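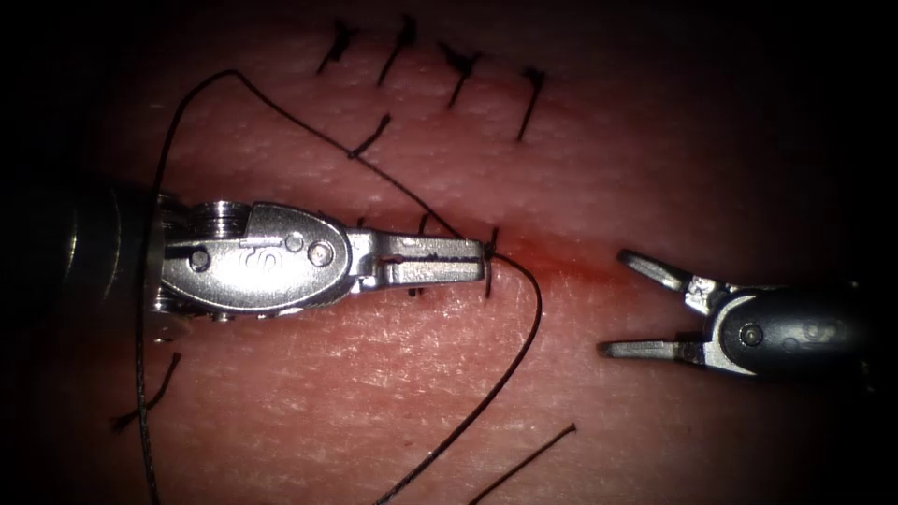 Entonces, si un corte limpio y uno sucio miden lo mismo y están en el mismo sitio, ¿por qué uno se cierra enseguida y el otro se deja abierto?, preguntó alguien desde el fondo cuando ya estábamos recogiendo. Me fui a casa dándole vueltas, porque es una pregunta estupenda y la respuesta rápida que di (por la infección) se quedaba muy corta. Así que estos apuntes, que iban a ser una página de repaso, han crecido un poco. Paciencia conmigo.

**Cuidados de la herida - Tema 4: cómo cicatriza la piel**
Escuela de Enfermería de Cavatero
14 de abril de 2021

## Antes de empezar

Traed leído el capítulo de la piel del manual, al menos la parte de la dermis. La epidermis la recordáis casi todos muy bien, con sus estratos y sus nombres bonitos, pero la dermis se nos olvida, y la pobre es la que hace casi todo el trabajo del que vamos a hablar: ahí están el colágeno, los vasos, las terminaciones nerviosas y los fibroblastos. Una herida que solo afecta a la epidermis suele repararse sin dejar marca. Cuando se pasa a la dermis profunda ya hablamos de cicatriz, es decir, de un tejido que sustituye al original y que se le parece bastante, aunque no es el mismo.

## Las cuatro fases

Las estudiamos en orden porque de alguna manera hay que estudiarlas, pero en el cuerpo se solapan continuamente. En una misma herida podéis tener un borde que ya está epitelizando y un fondo que sigue inflamado, y no pasa nada raro.

**Hemostasia.** Empieza en cuanto se rompe el vaso. Hay vasoconstricción, las plaquetas se agregan y se forma el coágulo de fibrina. A mí me gusta insistir en que el coágulo tapa, sí, pero también sirve de andamio para las células que van a llegar después, y las plaquetas liberan factores de crecimiento que son los que las llaman.

**Inflamación.** Llegan primero los neutrófilos y luego los macrófagos. Calor, rubor, tumor, dolor - los cuatro signos de toda la vida. Una inflamación moderada en los primeros días es esperable y necesaria. Al paciente hay que contárselo, que muchas veces se asusta al ver el borde rosado y se pone encima cualquier cosa que tenga en el cajón. Lo que nos preocupa es que el enrojecimiento se extienda, que el dolor vaya a más en vez de a menos, que aparezca fiebre o exudado purulento.

**Proliferación.** Los fibroblastos fabrican colágeno (al principio mucho del tipo III), brotan capilares nuevos y aparece ese tejido rojo, granular y brillante que llamamos de granulación. Sangra con facilidad, así que ojo al retirar apósitos pegados: suero, un poco de tiempo y nada de tirones. A la vez los queratinocitos migran desde los bordes, y lo hacen mucho mejor sobre un lecho húmedo que sobre una costra seca. La idea de «dejar que le dé el aire» sigue muy viva en las familias y os va a tocar desmontarla con cariño.

**Remodelación.** La fase larga, la que ya no vemos en consulta. El colágeno III se va sustituyendo por colágeno I, las fibras se reordenan según las líneas de tensión, la cicatriz palidece y se aplana. Dura meses, y en algunas personas bastante más de un año. La resistencia de la piel mejora mucho durante ese tiempo, pero nunca vuelve al 100 % de la original. Subrayadlo, por favor.

## Tipos de cierre (y aquí vuelve la pregunta)

*Primera intención.* Bordes limpios, bien irrigados, sin pérdida importante de tejido, que se pueden aproximar sin tensión. Se unen con sutura, grapas, tiras o adhesivo. Hay poco tejido que rellenar y la cicatriz suele ser fina.

*Segunda intención.* La herida se deja abierta y se rellena desde el fondo. Se elige cuando falta tejido, cuando hay infección o cuando los bordes no llegan. Tarda más y pide más curas.

*Tercera intención, o cierre primario diferido.* Se limpia, se deja abierta unos días, se vigila y, si el lecho está sano, se cierra entonces. En muchos textos veréis un margen de 4 a 6 días, aunque la decisión depende de cómo esté la herida y de cómo esté la persona.

Y ahora sí, la respuesta para el fondo de la clase. Si cerramos un corte contaminado, dejamos dentro bacterias, restos y tejido desvitalizado, en un espacio cálido, con poca oxigenación y sin salida para el exudado. El cuerpo tiene que resolver eso antes de poder construir nada, y la fase inflamatoria se alarga. Abierta, en cambio, la herida drena, la podemos lavar y la podemos mirar, que es una ventaja enorme.

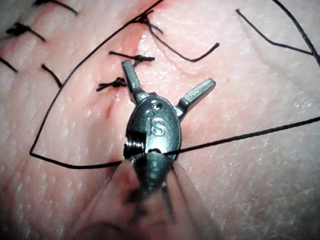

*Figura 2. Instrumento con las mordazas abiertas en V.*

## Sobre los puntos sueltos

No es materia de examen en este tema, la técnica se ve en el taller de junio en el aula Gouveia, pero me lo preguntáis siempre. En la sutura discontinua cada punto lleva su propio nudo. Si uno falla, los demás aguantan, y si una zona se infecta se puede retirar uno y dejar que drene por ahí. La continua es más rápida y reparte bien la tensión, con el inconveniente de que depende de un solo hilo.

Los bordes deben quedar aproximados y ligeramente evertidos. Un punto demasiado apretado compromete el riego del borde, y es un error muy de principiante, muy comprensible además, porque uno aprieta con la mejor de las intenciones.

## Lo que retrasa la cicatrización

- Mala perfusión y edema.
- Diabetes mal controlada.
- Tabaco. Preguntad siempre, y preguntad sin regañar.
- Desnutrición, sobre todo déficit de proteínas, vitamina C y zinc.
- Corticoides y algunos inmunosupresores.
- Presión mantenida o roce sobre la zona.
- Cuerpos extraños y tejido necrótico.

En personas mayores casi nunca encontraréis un factor solo. Mirad los zapatos, mirad la nevera si estáis en domicilio, preguntad quién hace la cura cuando vosotros no vais.

## Para la próxima clase

Trabajad en grupos de 2 el caso de la úlcera en la pierna que está en la carpeta Lasholm. Quiero que me digáis en qué fase creéis que está cada zona de la herida, qué os hace pensarlo y qué tres preguntas le haríais a la paciente antes de tocar el apósito. Con una cara de folio basta, de verdad, que luego me mandáis verdaderas novelas y las leo enteras.

Los esquemas de colágeno están colgados en Nelex, en la pestaña del tema 4. Si alguien no puede entrar, que me escriba y se los paso en papel.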